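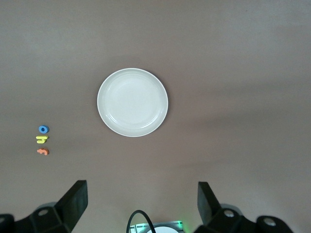 Mumow Foam-to-Plate: data card

Version of January 27, 2019
Maintainer: Renata Pawłowska

What is in this set

Mumow Foam-to-Plate contains 901 recorded attempts at one kind of task: a two-finger gripper must pick a small foam piece from a table and put it on a white plate. Every attempt starts with the fingers open and the plate empty. The foam pieces lie at the side of the plate, in different colors and turned in different directions. We recorded only from the wrist, so both fingers stay in the lower part of the view.

We made the set to study one question: can a policy learn to choose the correct piece by color when it sees the table only from the hand? The written command names a color, for example "put the blue piece on the plate". It never names a letter or a number, as many of our pieces are hard to read when they lie on their side.

Splits

train: 544 attempts
validation: 100 attempts
test: the remaining attempts

The test part has plate positions which do not appear in train. Please do not mix the parts, also not for pretraining.

Labels

Each attempt has the command, the gripper opening at each step, the arm joint positions and one result label. The result is "placed", "dropped", "wrong piece" or "no grasp". A piece that rests on the rim of the plate is counted as "placed" if it stays there until the arm has moved back.

Baselines

Murnach is plain behavior cloning on single images. Barros is the same network, but it also receives a short history of gripper openings. Barros makes fewer "no grasp" errors - the gain is mostly on thin pieces. For wrong color the two are equal, and we do not have a good explanation yet.

Known problems

- In 216 attempts the joint log starts a little later than the video. Use the field log_offset to correct it.
- Light on the table is not even, and a policy can learn from the darker area. We advise random brightness in training.
- Yellow and orange are confused more often than other pairs.

Loading

The reader is in the Lasa package, in the folder readers. Set the path to the set in config.txt before the first run. Corrections to labels can be sent to Renata with the attempt number and the proposed new label.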